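From: Ramiro Villanueva
To: karnelico-users
Date: Nov 6, 2023
Subject: Re: tags on printed blocks, detection drops out

Parvathi Pillai wrote:
> We stick the tags on after printing. On the stepped blocks the
> one on the top face is found, the one on the side face comes and
> goes. Same paper, same printer. Is it worth going to a larger
> tag, or is the white margin the problem?

Check the margin first. The detector needs a clear white border outside the black square, one cell wide at least. If you trim close to the black and the block is white, you are relying on the plastic to serve as the border, and it goes grey on any face turned from the light. Ours failed like that until January.

Print at 100 per cent, matt paper, no laminate. Glue stick is fine. Tape over the face is not, as it shines.

For the reference card we keep four markers, two by two, flat on the black table. A block standing in front of one of them does no harm provided the other three are clear. The pose is then solved from those three, and in Idden you need to set min_markers to 3 or it will reject the view.
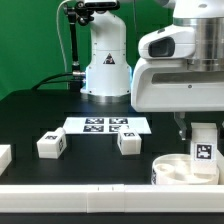
On size: go larger only where the part allows it. An upright post can take a big marker on its front face, a small block can't. With the small ones I would sooner add a second tag on an adjoining face and give both the same parent in the layout file.

If it still drops out after that, send the log with the tag IDs. Mine stops at line 2997 unless verbose is off.

Ramiro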